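3.2 Student data collection

The recordings used in this study were made by students on the second-year project module at Brikstead, working in pairs under the supervision of Ingeborg Baumgart. The aim of the module is to teach a mobile robot to put a room back in order after a meeting, and the students chose office chairs as their first class of object. A chair on casters rolls and turns at the same time, and its path depends on where it is held.

Each pair was asked to provide 100 episodes, giving 900 across the nine pairs. An episode began with the chair away from the desk and ended when the student judged it to be correctly placed. Students were free to choose their own grip, but had to keep both hands in view of the head-mounted camera throughout. Episodes in which a hand left the view for longer than 500 milliseconds were marked and later reviewed by Masanobu Nagano.

Six rooms were used. They differed in floor covering, lighting and the amount of free space near the desk. Rooms with glass walls were kept in the set on purpose, as reflections had caused errors in the depth estimates of an earlier cohort. Figure 4 gives a view from one of the smaller rooms, with both hands on the looped handle of the backrest and the chair tilted towards the wearer. 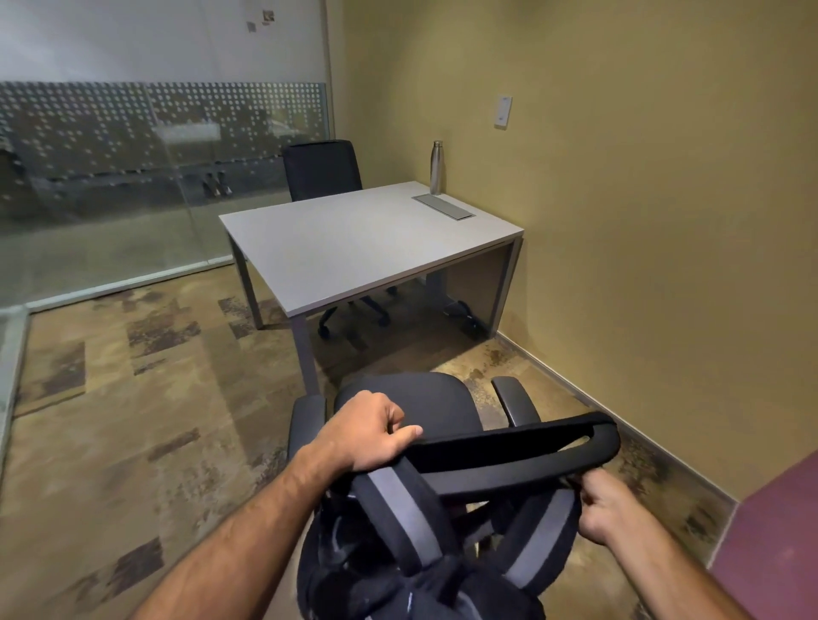

Figure 4. Two-handed grip on an office chair, head camera view.

Adjoa Tsikata objected at the mid-term review that a tilted chair should be treated as a separate task, as the robot's base controller had been designed for pushing on a level floor only. The objection was accepted in part. Tilted episodes were given their own label and left out of the first round of training - they return in Section 5, where the two sets are compared.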